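Isley swaps desks for one long table, and people leave their stuff on it

29/05/2020 – The mezzanine at Isley has its table back. Design studio Prestivier moved its people out of the side offices and onto the shared upstairs level this month, one big light wood table, plants along the railing, plug in where you like. 40 people on the books, up to 12 seats in use at any time under the new rota.

No assigned places. No drawers. Which means everything lives on top of the table, and after the first couple of weeks there's already a clear-the-table rule going round. More on that below.

"People said they wanted daylight and they wanted company," says Sevim Sönmez, who runs the studio floor. "So we gave them the upstairs. Now I get messages about mugs." 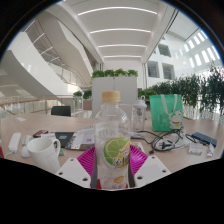

The mug thing is real. Under the old setup you left your mug by your own screen and that was that. With shared seats the next person sits down to someone else's coffee. New rule from Sönmez: mugs go to the kitchen at the end of the shift, paper cups in the bin, drinks bottles go home with whoever brought them. A bottle still there in the morning gets emptied and recycled, no matter how much is left in it. Names on lids don't count.

Chargers are the other sore point. Cables for the table were supposed to be tidied into clips along the underside, but the clips from supplier Gremari haven't come yet. Order went in at the start of May. Until then it's power strips on top, and everybody's adapters with them. Sönmez asks that people at least wind up there own cables before leaving.

Computer mice too – two people went home with the wrong one in the first week and one of them didn't notice for days.

The plants are staying, and that part has gone down well. The greenery comes from Lyimo, a small plant hire outfit, and owner Rehema Laizer picked it herself after a visit upstairs. Leafy stuff along the glass, shrubs on top of the tall white cabinet, a few pots over by the stairs. 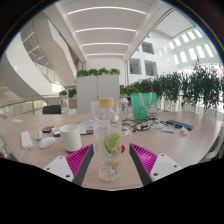
Laizer's crew comes by every 2 weeks to water and trim. She has one request for the studio. "Please don't pour your leftover drinks in the planters," she says. "Plain water is OK if the soil is dry. Lemon tea, no. I can smell it."

Total bill for the plants and the first 90 days of care was 531, paid out of the old stationery budget, according to Sönmez. After that Prestivier decides whether to keep the hire going or buy.

Lost and found is a box at the bottom of the stairs. Anything left on the table overnight – bags, leaflets, loose papers, phones – goes in there. Phones get handed to Sönmez in person. Papers are kept for a week then shredded, so check if you're missing a print-out.

Client meetings on the upper level start again once the cable clips are in. Bookings thru the front desk as before, mornings only for now. The side offices stay open for calls untill further notice, doors shut please, sound carries right up the stairwell.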